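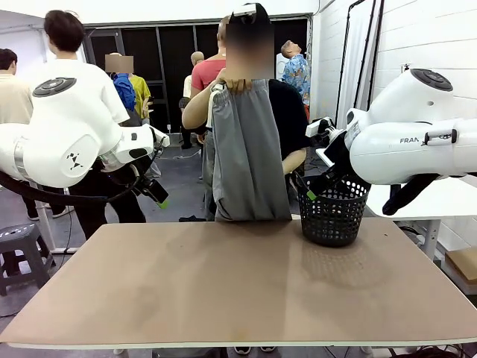
Wäsche falten im Wohnheim: Warum bleibt der Korb immer voll?
Projektbericht im Modul Haushalt und Alltagsorganisation
Gruppe: Qistina Jugah und ich, Betreuung: Hartmut Wiegand

Wie wir auf das Thema gekommen sind
Eigentlich wollten wir etwas über Küchen machen. Dann saßen wir bei Qistina im Zimmer, und auf dem einzigen Stuhl lag ein Berg sauberer Wäsche, der da laut ihr schon seit Sonntag lag. Ich habe zu Hause genau denselben Berg! Also haben wir umgeschwenkt und gefragt, an welcher Stelle das Falten eigentlich hakt: am Platz, am Korb, an der Technik oder schlicht an der Lust.

Der Arbeitsplatz
Gefaltet wurde am Tisch und im Stehen. Für uns war die große rechteckige Platte Gold wert, weil man eine Hose der Länge nach hinlegen kann, ohne dass ein Bein herunterrutscht. Auf dem Bett (so mache ich es sonst) geht das zwar auch, aber man steht krumm, und der Stoff sinkt in die Decke ein. Die Platte ist hellbraun, leicht fleckig gemustert und hat schon ein paar Gebrauchsspuren, fürs Falten völlig egal.
Der Korb kam mit auf den Tisch. Das klingt banal, war bei uns aber ein richtiger Streitpunkt. Qistina wollte ihn auf dem Boden haben, damit mehr Fläche frei bleibt. Nach zwei Durchgängen mit Bücken war sie auch für den Tisch. Wir hatten einen runden schwarzen aus Kunststoff mit lauter kleinen Öffnungen rundherum. Ein eckiger würde in der Ecke weniger Platz fressen, in den runden greift man dafür von jeder Seite gleich gut hinein.

Der Ablauf
Wir haben sechs Durchgänge gemacht, immer mit derselben Mischung aus T-Shirts, Hosen und Handtüchern. Die Schritte waren:
Teil aus dem Korb nehmen.
Mit beiden Händen oben fassen und vor dem Körper aushängen lassen, bei Hosen am Bund.
Einmal kurz ausschütteln.
Auf den Tisch legen, glattstreichen, falten.
Auf den passenden Stapel damit.
Den zweiten Schritt hatte ich am Anfang weggelassen, ich habe alles direkt auf den Tisch geworfen und dort sortiert. Ganz schlechte Idee bei Jogginghosen! Der weiche Stoff verdreht sich, ein Bein steckt halb im anderen, und man zupft ewig herum. Hält man das Ding auf Brusthöhe am Bund fest, fällt es von selbst gerade, und man muss nur noch ablegen. Bei Handtüchern hat das Aushängen uns dagegen kaum etwas gebracht, die gingen auch so.

Was herausgekommen ist
Ein Durchgang dauerte im Schnitt 265 Sekunden. Der erste war deutlich langsamer, was sicher auch daran lag, dass wir dauernd gequatscht haben. Am meisten Zeit haben uns nicht die Hosen gekostet, sondern die Socken, die wir deshalb ab dem dritten Durchgang in eine eigene Runde verschoben haben. (Ja, damit sind die Zeiten nicht mehr ganz vergleichbar, das hat Herr Wiegand in der Besprechung auch sofort angemerkt.)
Beim Stapeln gingen unsere Meinungen auseinander. Ich lege flach übereinander, Qistina rollt ihre Hosen und stellt sie hochkant in die Schublade. Ihre Variante sieht schöner aus und man findet schneller etwas, aber wenn man drei Stück herauszieht, kippt der Rest um.

Was wir anders machen würden
Mehr Leute fragen, auf jeden Fall. Zwei Personen sind halt zwei Personen, und wir falten beide nicht besonders gern. Außerdem hätten wir die Tischhöhe messen sollen. Ich bin ein gutes Stück größer als Qistina und hatte nach dem letzten Durchgang ein Ziehen im Rücken, sie gar nicht. Ob das am Tisch lag oder an meiner Haltung, können wir im Nachhinein nicht sagen.
Im Dezember wollen wir das Ganze mit Winterwäsche wiederholen, also mit dicken Pullovern und Bettzeug. Qistina hat sich schon einen zweiten Korb besorgt, und ich falte meine Jogginghosen inzwischen auch zu Hause am Küchentisch.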